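Section 4: Measuring and mixing the descaling solution

Your Mutlow 12 kettle must be descaled before first use and again whenever the scale light stays on after a boil. In hard-water areas, owners usually do the job every March and again in spring.

You will need:
Birkance descaling powder (one sachet)
A heatproof measuring vessel with a pouring lip
Cold tap water
A soft cloth

4.1 Switch the kettle off at the wall and let it cool for 57 minutes.

4.2 Empty the tank and take out the mesh filter. Rinse the filter and set it aside.

4.3 Measure 173 mL of cold water. Read the level with your eye in line with the mark, on a flat surface.

4.4 Add the powder to the water. Stir until no grains are left at the bottom.

CAUTION: Always add powder to water. Do not pour water onto dry powder. Wear gloves if you have sensitive skin.

A glass beaker with a spout and printed graduations is suitable for this step. Kitchen jugs marked only in cups are not accurate enough for small volumes.

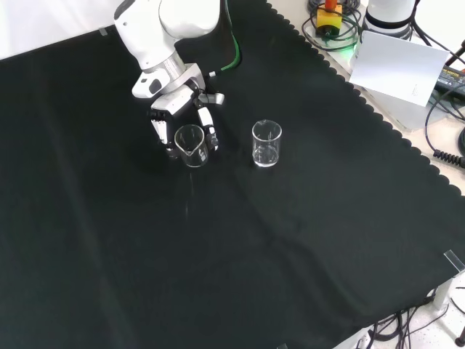
One reader of the Kandier owners' page asked whether a plastic jug would do, as the older booklet allowed it. Plastic is fine for the cold mix in 4.3 and 4.4. Do not use it for the hot rinse in 4.8, when the drained liquid can be close to boiling.

4.5 Pour the solution slowly into the tank. Top up with cold water to the MAX line.

4.6 Close the lid, switch on at the wall and press DESCALE. The kettle heats in short bursts for 12 minutes.

4.7 If the display shows error 112, the lid is not latched. Press it down until it clicks and start again from 4.6.

4.8 Empty the tank into the sink. Refill with fresh water, boil and empty. Do this twice.

4.9 Refit the filter with the tab facing the handle.

Note: The solution can dull aluminium sinks and coloured grout. Wipe up splashes straight away.

Note: Replacement filters are sold through Ogola service centres. Quote the model number on the base.

Manual revised 2019-05-11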